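Drotel Workshop Standards
28th November

1/ The revised bench rules for small robot arms take effect today. They replace the October draft and apply to all printed and assembled arms at the Flalwood site.

2/ We received 208 comments on the draft. Each was read by Meinir Jenkins or Dean Garside, and replies have been sent.

3/ Rule 4: cables must be long enough for the full reach of the arm. A cable may curve freely but must not cross a gripper or pass between moving links.

4/ Rule 7: screws on printed brackets are to be checked by hand before each session — and again after any collision, however light.

5/ Rule 9: grip tests begin with light, hollow objects. Glass is not permitted until the arm has completed 800 logged grips.

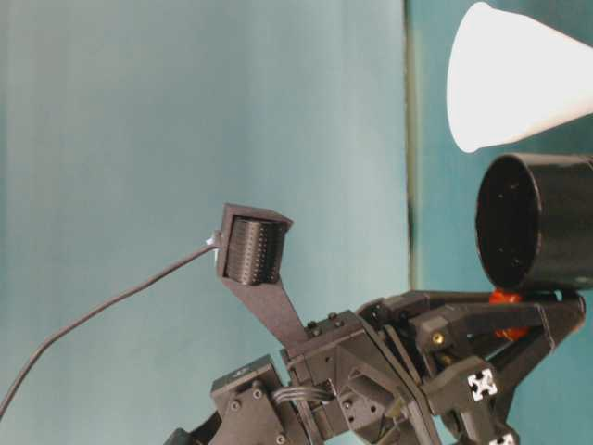

6/ Rule 10: the log must name the operator, the object and the gripper parts fitted. Entries without a name will be returned.

7/ Requests for an exemption go to Hywel Wogan in writing, before work starts.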